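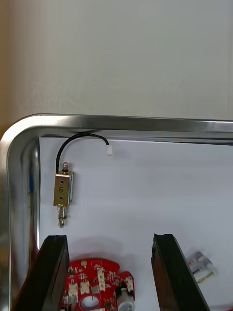

A small solenoid against a white surface with a steel border.

Two weeks with the Altow kitting cell

I've been wanting to get my hands on the Altow for ages, so when Brirach offered me a two-week loan in April I cleared the bench that same afternoon! It's a two-arm kit for people who sort and pack small parts: boards, harnesses, solenoids, little motors, all the fiddly stuff that eats up your day.

Setup took me a morning. The layout is simple, with a steel tray in the middle, yellow bins down both sides, and one arm coming in from the left while the other works from the right. Cabling is my biggest gripe (you'll want to plan those loops before you teach a single move, trust me).

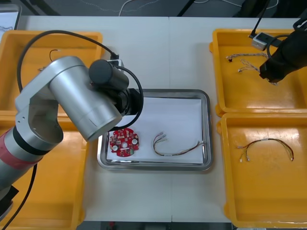

Small parts

I went straight for the awkward things. Solenoids are a pain for any gripper, what with the plunger sticking out one end and a wire flopping around at the other, and they love to lie at odd angles next to each other. The wrist cameras earn their keep with these. I spent most of my time watching that close-up view and nudging the fingers over a hair at a time.

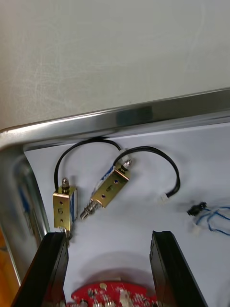

Harnesses and boards

Wire harnesses were slower going. I ended up laying each one out in a wide arch so the connectors stayed apart, and I'd do it that way again. I ran 226 picks over the loan and got a lot pickier about lighting along the way, because that shiny tray rim throws glare everywhere.

Ľubica Michalík at Brirach tells me the starter kit is $1,674 a month with the arms included, and they'll ship to Clendville. I'd take it for another month in a heartbeat!
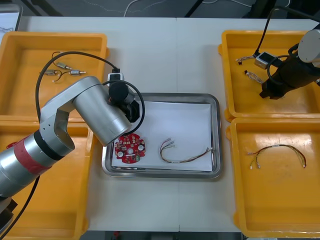 Board and harness in the center tray, with both arms over the bench.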